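받는 사람: Erasto Temba 담당관님
보내는 사람: Teodor Fjeld, Gudton 마을 기록 사업
제목: 옛 편지와 가계 문서 보존 사업 중간 보고
작성일: 3월 15일

안녕하십니까. 지원해 주신 사업의 중간 보고를 드립니다. 저는 한국어로 보고서를 쓰는 일이 아직 익숙하지 않아서, 표현이 어색한 곳이 있으면 너그럽게 읽어 주시기 바랍니다. 숫자와 사실은 두 번 확인하였습니다.

1. 사업의 목적과 현재 상태

저희 사업은 Gudton과 Brirkwood 두 마을의 가정에 남아 있는 편지, 장부, 사진, 농사 일지를 빌려서 정리하고, 디지털 사본을 만들고, 원본은 안전한 상자에 넣어 가정에 돌려드리는 것입니다. 원본을 저희가 소유하지 않는다는 원칙은 신청서에 쓴 것과 같습니다. 이 원칙 때문에 일이 느려지는 때도 있지만, 주민들이 문서를 빌려주시는 가장 큰 이유이기도 합니다.

지금까지 64가구가 참여하였습니다. 빌린 문서는 모두 3281점이고, 한 장짜리 영수증도 한 점으로, 묶은 장부도 한 점으로 계산하였습니다. 이 계산 방법은 지난 보고와 같습니다. 이 가운데 스캔과 목록 작성이 모두 끝난 가구는 21가구입니다. 나머지는 스캔은 하였으나 목록이 없거나, 아직 분류를 기다리는 상태입니다.

솔직하게 말씀드리면 목록 작성이 계획보다 늦습니다. 스캔은 계획대로 진행되고 있습니다. 늦은 이유는 아래 3번에 따로 적었습니다.

2. 문서의 수집

가을과 겨울에 방문을 하였습니다. 농사일이 적은 때에 가야 어르신들과 천천히 이야기할 수 있다는 조언을 받았고, 그 조언이 맞았습니다. 첫 방문에서는 문서를 가져오지 않습니다. 사업을 설명하고, 어떤 문서가 있는지 함께 보고, 동의서를 두고 나옵니다. 두 번째 방문에서 동의서에 서명을 받고 문서를 빌립니다. 어떤 집은 세 번, 네 번 방문하였습니다.

문서의 종류는 예상과 조금 달랐습니다. 신청서를 쓸 때 저는 편지가 가장 많을 것이라고 생각하였습니다. 그러나 가장 많은 것은 물값 영수증과 방앗간 장부입니다. 처음에는 실망하였는데, 읽어 보니 생각이 바뀌었습니다. 방앗간 장부에는 누가 언제 무슨 곡식을 가져왔는지 적혀 있고, 여백에는 날씨와 빚과 결혼 소식이 짧게 적혀 있습니다. Brirkwood의 한 장부에는 다리가 무너진 주에 "건너편 사람들 안 옴"이라고만 적혀 있습니다. 다리에 대한 다른 기록은 마을에서 아직 찾지 못하였습니다.

편지 중에서는 Feyisa 집안의 편지 277통이 가장 큰 묶음입니다. 도시에 일하러 간 형제가 고향의 누이에게 보낸 편지이고, 답장은 남아 있지 않습니다. 집안에서는 연구자에게 공개하는 것은 허락하셨지만, 인터넷 공개는 가족 회의를 한 다음에 결정하고 싶다고 하셨습니다. 그래서 이 편지들은 현재 내부 목록에만 있습니다. 재촉하지 않을 생각입니다.

3. 목록 작성이 늦은 이유

첫째 이유는 글씨입니다. 장부의 글씨는 빠르게 쓴 것이고, 줄임말이 많습니다. 같은 사람의 이름도 세 가지 방법으로 적혀 있습니다. 저희는 처음에 한 명이 읽고 바로 입력하는 방법을 썼는데, 다시 검사하니 이름과 곡식의 양에서 틀린 것이 많았습니다. 12월부터는 한 명이 읽고 다른 한 명이 원본과 비교합니다. 시간이 더 걸리지만 틀린 것은 분명히 줄었습니다. 이전에 입력한 것도 다시 비교하고 있으며, 이 일이 끝나지 않은 것이 늦은 이유의 큰 부분입니다.

둘째 이유는 프로그램입니다. 저희가 쓰는 목록 프로그램 Prurnelik은 날짜를 반드시 연, 월, 일로 입력해야 저장이 됩니다. 그러나 "감자 캐기 전", "큰눈 온 다음 해" 같은 날짜가 많이 있습니다. 처음에 직원 한 명이 빈칸을 피하려고 모두 1월 1일로 입력하였고, 저도 두 달 동안 발견하지 못하였습니다. 이것은 제 책임입니다. 지금은 원문의 표현을 메모 칸에 그대로 쓰고, 날짜 칸에는 약속한 기호를 넣습니다. 잘못 입력한 1월 1일은 하나씩 고치고 있습니다.

셋째, 목록 담당 직원 한 명이 건강 문제로 겨울에 일을 쉬었습니다. 2월에 복귀하였고 지금은 정상적으로 근무합니다.

4. 보존 처리와 보관

빌린 문서는 도착하면 먼저 다른 문서와 떨어진 선반에 일주일 둡니다. 곰팡이나 벌레가 있으면 이때 보통 알 수 있습니다. 그다음 마른 붓으로 먼지를 털고, 녹슨 핀과 클립을 빼고, 접힌 종이를 폅니다. 찢어진 곳은 꼭 필요할 때만 얇은 종이로 붙입니다. 테이프가 붙어 있는 문서는 떼지 않고 사진을 찍어 기록만 합니다. 테이프를 떼는 일은 저희 기술로는 위험하다고 판단하였습니다.

보관 상자는 중성 종이로 만든 것을 샀습니다. 두 가지 크기를 주문하였는데, 큰 상자는 방앗간 장부에 맞지 않았습니다. 장부가 옛날 규격이라서 길이가 조금 더 깁니다. 공급 회사와 이야기해서 사용하지 않은 상자를 교환하였고, 운송비만 저희가 냈습니다. 이 비용은 예산의 예비비에서 처리하였습니다.

상자마다 가구 번호를 연필로 씁니다. 집안 이름은 상자 밖에 쓰지 않습니다. 마을이 작아서, 누가 무엇을 빌려주었는지 다른 사람이 아는 것을 싫어하는 분들이 계십니다. 문서실의 열쇠는 두 개이고 하나는 제가, 하나는 목록 담당 직원이 가지고 있습니다. 습도는 아침과 저녁에 적습니다. 겨울에는 문제가 없었지만, 여름에는 북쪽 벽이 습하다고 건물 주인에게서 들었습니다. 그래서 선반을 벽에서 손바닥 하나 정도 떨어지게 옮겼습니다.

작업은 탁자 위에서만 하고, 한 번에 한 가구의 것만 꺼냅니다. 작은 물건은 둥근 받침을 깔고 그 위에 놓습니다.

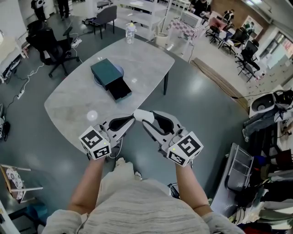 5. 주민 모임과 학교 수업

Gudton에서 주민 모임을 두 번, Brirkwood에서 한 번 열었습니다. 모임에서는 스캔한 사진을 벽에 크게 비추고, 사진 속 사람과 장소를 아는 분이 말씀해 주십니다. 저희는 말씀을 녹음하고 목록에 추가합니다. 녹음 전에 모든 분에게 동의를 받습니다. 두 번째 모임에서는 한 결혼식 사진을 두고 의견이 달라서 오래 토론하였습니다. 신랑이 형인지 동생인지 결론이 나지 않았습니다. 목록에는 두 의견을 모두 적고, 누가 그렇게 말하였는지도 적었습니다.

Brirkwood 모임은 참석이 적었습니다. 같은 저녁에 교회 행사가 있다는 것을 제가 확인하지 않았습니다. 다음 모임은 날짜를 정하기 전에 마을 사무소에 먼저 물어보겠습니다.

Gudton 초등학교에서는 상급반 수업을 세 번 하였습니다. 학생들이 물값 영수증의 사본을 읽고, 한 집이 일 년 동안 물을 얼마나 썼는지 그래프로 그렸습니다. 가뭄이 있던 해를 학생들이 그래프에서 스스로 찾았습니다. 선생님께서 다음 학년에도 하고 싶다고 하셔서, 수업 자료를 파일로 정리하여 드리기로 약속하였습니다. 자료는 아직 절반만 완성되었습니다.

6. 예산

인건비와 교통비는 계획 안에서 쓰고 있습니다. 교통비는 방문 횟수가 늘었는데도 남아 있습니다. 한 번 갈 때 이웃한 집을 묶어서 방문하였기 때문입니다. 장비비는 스캐너 유리판을 한 번 교체하여 계획보다 더 썼습니다. 유리판의 긁힌 자국이 스캔 파일에 가는 선으로 나타났고, 그 기간의 파일은 다시 스캔하였습니다. 자세한 지출표와 영수증 사본은 따로 보내드립니다.

한 가지 요청을 드립니다. 교통비에서 남는 금액을 목록 작성 인건비로 옮겨 쓰는 것을 허락해 주실 수 있습니까? 총액은 변하지 않습니다. 허락해 주시면 원본과 비교하는 일을 할 사람을 시간제로 한 명 더 쓸 수 있습니다. 규정에 맞지 않으면 지금의 인원으로 계속하고, 그 경우에는 농사 일지의 목록을 간단한 형식으로 만들겠습니다.

7. 다음 기간의 계획

먼저 방앗간 장부의 비교 작업을 끝내겠습니다. 그다음 사진, 농사 일지의 순서로 갑니다. 새로운 가구의 문서는 6월까지 받지 않겠습니다. 이미 빌린 것을 약속한 기간 안에 돌려드리는 것이 더 중요하다고 생각합니다. 기다리는 가정에는 전화로 설명을 드렸고, 대부분 이해해 주셨습니다. 한 가정은 이사 계획이 있어서 예외로 먼저 받으려고 합니다.

돌려드릴 때는 상자와 함께 스캔 파일을 담은 저장 장치와, 큰 글씨로 인쇄한 목록을 드립니다. 컴퓨터가 없는 댁에는 사진 몇 장을 종이로 인쇄해서 드립니다. 어떤 사진을 인쇄할지는 그 댁에서 고르십니다.

Feyisa 집안의 결정이 나오면 바로 알려드리겠습니다. 담당관님께서 봄에 방문하실 생각이 있으시면, 길이 마른 다음에 오시는 것이 좋습니다. Brirkwood로 가는 길은 눈이 녹을 때 작은 차가 지나가기 어렵습니다.

예산 변경에 대한 답을 기다리겠습니다. 질문이 있으시면 언제든지 연락해 주십시오.

Teodor Fjeld 드림

첨부: 지출표, 가구별 진행표(이름 없음), 동의서 양식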